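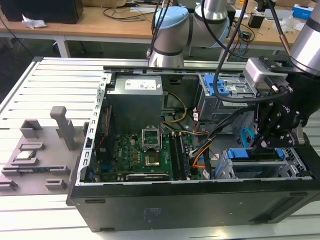

On Friday we visited the Triltex repair hall in Banurura, a group of 11 people from our evening course. The tour began at the benches where old office computers are opened and refitted. Two robot arms work over one table there, and the processor and the memory wait beside the computer in a gray printed plate.

Our guide told us the hall handles 1,165 computers in a month. Before the arms came it was less than 1,000, and many workers had pain in the wrists. Nobody lost the job, she said, but the jobs became different. People who before pressed memory into boards all day now prepare the plates, check the results and decide what to do when a cable lies in the way. Two of them went to Heffernan for a training in February and came back as line technicians.

I asked one worker if he likes it more. He said the hands are happy, but he talks less with his colleagues now — the benches stand farther apart. I thought about this answer on the bus.

After the coffee we saw the packing area, where all is still done by hand. The next visit of the course goes to the paper mill in Brirncombe.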